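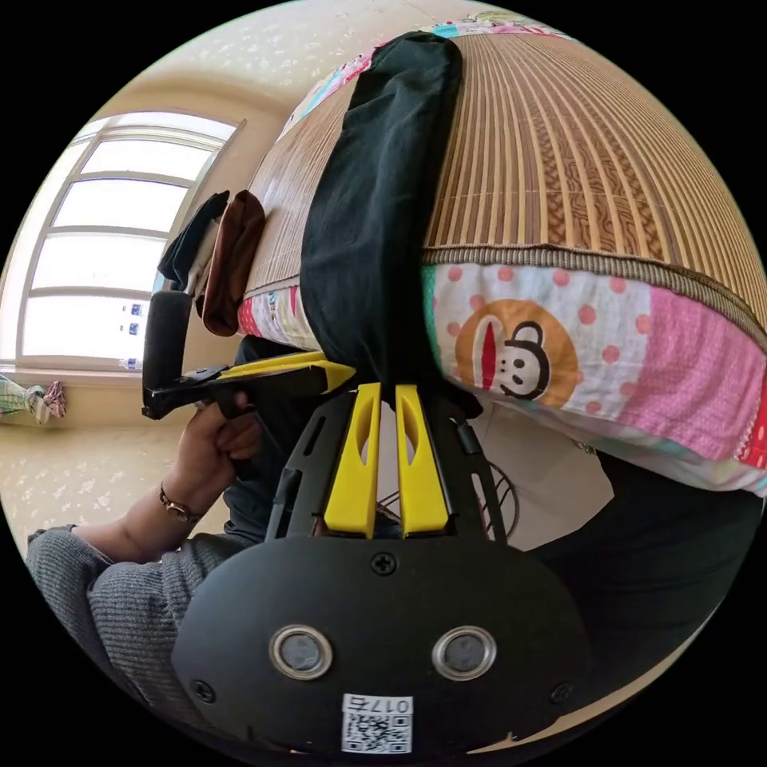
*Bett mit Bambusmatte*

## Wohnturm Stokstead: Häufige Fragen

**Wie viele Wohnungen entstehen?**
74 auf 12 Geschossen, geplant vom Büro Leblanc.

**Wie klein ist die kleinste?**
24 Quadratmeter — Bad inklusive.
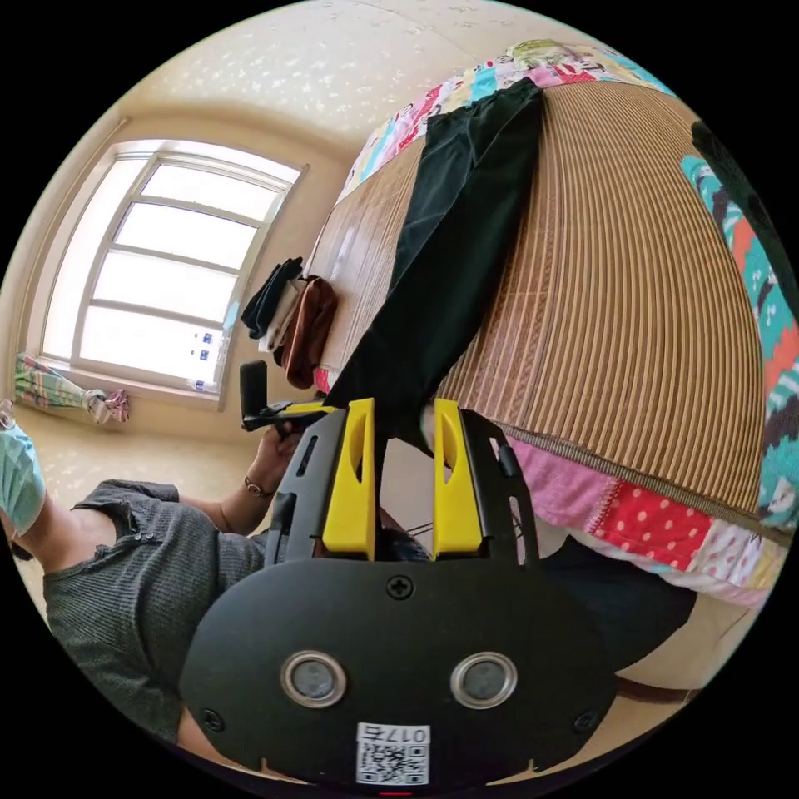
Rattana Khunthong hält das für zu knapp und wünscht sich größere Gemeinschaftsküchen. Der Entwurf sieht bisher eine je Etage vor.

**Gibt es Stellplätze?**
Für Fahrräder ja, etwa 300.
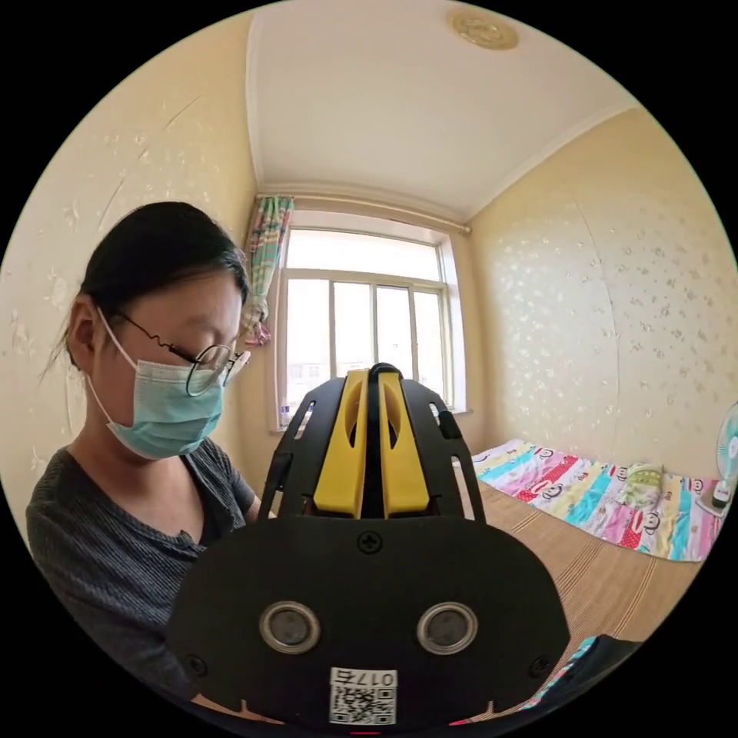
Autos parken im Parnumell-Hof. Der Bezug beginnt im Dezember.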